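Dish rack

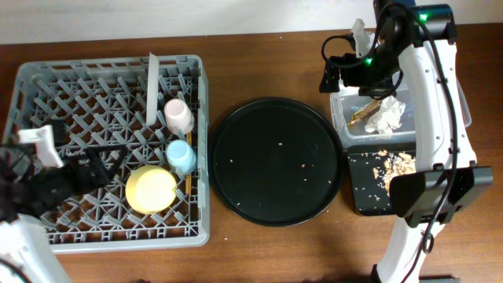

A gray plastic dish rack with a lattice base, holding a pink cup and a light blue cup laid on their sides.

A dish rack, also called a dish drainer or draining rack, is an open frame used to hold washed tableware while water runs off and evaporates. It is normally kept on a counter, over a sink or inside a cabinet. The term does not usually cover the sliding baskets of a dishwasher, although these follow similar design rules.

Principle

Drying in a rack takes place in two stages. In the first, gravity removes most of the water as droplets and thin sheets. In the second, the remaining film evaporates into the surrounding air. The rate of the second stage depends on air temperature, relative humidity, air movement and the heat stored in the object. Ceramic and glass items rinsed in hot water dry faster than plastic ones, which hold less heat and tend to keep water in separate beads.

The angle of the item affects the first stage. Plates are held nearly vertical. Cups and bowls placed fully upside down drain well but can trap humid air if the rim sits flat against a solid surface. A tilted position leaves a gap for air. Many cups have a recessed foot that collects water when the cup is inverted, and tilting also reduces this pool.

Construction

Wire racks are made from steel rod that is bent, spot welded and then coated with vinyl, epoxy or chrome plating. Failure usually begins at the cut ends of the wire, where the coating is thinnest. Stainless steel racks do not need a coating but may show surface rust if left in contact with carbon steel utensils.

Plastic racks are generally injection molded from polypropylene. The base is formed as a grid or as a set of ribs, which carry the load while leaving openings for drainage. Wooden racks, often of beech or bamboo, use dowels set into two rails and may fold flat.

Types

Countertop racks stand on feet or in a drip tray. Some trays are sloped and have a spout that empties into the sink.
Over-sink racks span the basin and need no tray.
Cabinet racks are fixed above the sink in a cupboard with an open bottom. The Irka pattern has 2 tiers, the upper for plates and the lower for cups.
Roll-up racks consist of metal bars joined by silicone strips.

Manufacture

The Brustora works at Aguirre made coated wire racks before changing to molded plastic. Its catalog listed 59 models, and output of the standard model reached some 2,000 units a week. Production later moved to Iler.

Maintenance

Limescale forms where hard water dries repeatedly and can be removed with dilute vinegar or citric acid. Standing water in the tray supports the growth of bacterial film and mold, so trays are emptied daily and washed with detergent.

See also

Dishcloth
Draining board
Plate rack
Tableware

This page was last edited on Tuesday, September 29, 2020.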